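Nike Court Royale review: plain white trainers that suit an indoor life

Review posted March 2018

I have wanted a pair of simple white court shoes for ages. Every time I went looking I came home with something else, usually darker and chunkier and meant for running, a thing I do maybe twice a year. So when the shop in Beltalby had the Court Royale on the shelf in white, with 11 pounds knocked off, I stopped dithering and bought them. I'm so glad I did!

A bit about how I use shoes, because it matters here. I work at a desk, I walk to and from the station, and at lunch I do a loop of the park if it's dry. My feet are on the wide side and the left one is slightly longer. I like a shoe I can forget about by mid-morning. If you want something for proper tennis, you'll need a different review.

First impressions

Getting a new pair of shoes out of the box is still one of life's small joys. The tissue, the smell, that very clean white that you know you will never see again... I put them straight on and walked up and down the hallway like a child before the first day of school.

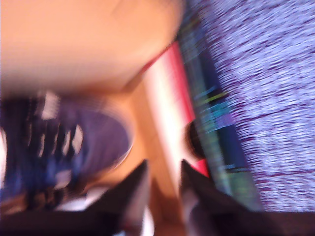 I had been living in navy trainers for so long that looking down and seeing white feet was a proper shock. A good one, though. They brighten up everything. Jeans, grey trousers, the green cords that I thought went with nothing at all. The shape is low and neat and doesn't shout, and my feet look smaller in them than they have in years (vain, I know, but I'm counting it).

Fit and comfort

Fairly true to size, with a small warning. The front is snug at the start, and on the first two days I could feel the side of my little toe by teatime. I loosened the laces from the bottom up, wore thinner socks and kept at it. By day 5 the pinch had gone, and I've not thought about it again. If you are between sizes and have wide feet, try the next one up before you decide.

The cushioning is on the firm side. I like that. I had a pair of very squashy Zondham trainers before, and they felt like heaven in the shop and like wet bread by the end of summer. With these you know where the ground is. I've done almost 62 miles in them now, according to my phone, and the heel still holds me well with no rubbing at the back. A thicker insole would fit if you wanted one, though then I'd definitely go up a size.

Standing on hard floors for hours is where they are weakest. I spent a whole afternoon on my feet at a craft fair and my arches were complaining on the way home. For sitting, pottering and ordinary walking they're lovely.

Keeping them white

It's a white shoe, so you have to want to look after it. I give mine a wipe with a damp cloth on Sunday-ish evenings, whenever I remember, and go round the edges with an old toothbrush and a dab of washing-up liquid. Mud comes off if you get to it the same day. The laces are harder work - mine went grey quite quickly, and I washed them in a sock tied at the top so they wouldn't wrap round everything else in the machine.

I also tried Vevetier cleaning foam, which a lot of people swear by. It does a decent job, but I couldn't see much difference from the washing-up liquid, and it makes the bathroom smell like a swimming pool. Save your money for a spare set of laces.

The box

Does anyone else review the box? I'm going to. It's a gorgeous bright red, the sort of red you can spot from the far end of the room, and the cut-out in the side makes a handy place to hook a finger when you're pulling it off a shelf. The size and the name of the shoe are on the label at one end of the long side, so if you stack your boxes in the wardrobe, turn that side outwards and you'll find the right pair without lifting every lid.

I've kept mine, naturally. It's had a spell on the desk and I suspect it will end up full of cables like all the others.

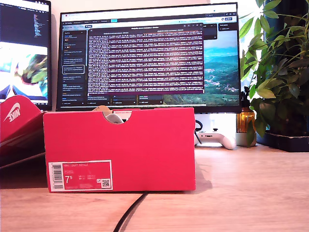

Who they're for

Get them if you want a tidy, everyday white trainer to wear to a relaxed office or out for a coffee. They go with nearly everything, they don't cost silly money, and they've already earned their spot by the door. I wouldn't pick them for long days standing up, and I'd be careful with very wide feet.

My mark is four and a half out of five, with the half lost to that pinchy first couple of days. I'm already eyeing up a second pair for September, probably in a darker colour for when the pavements turn horrible.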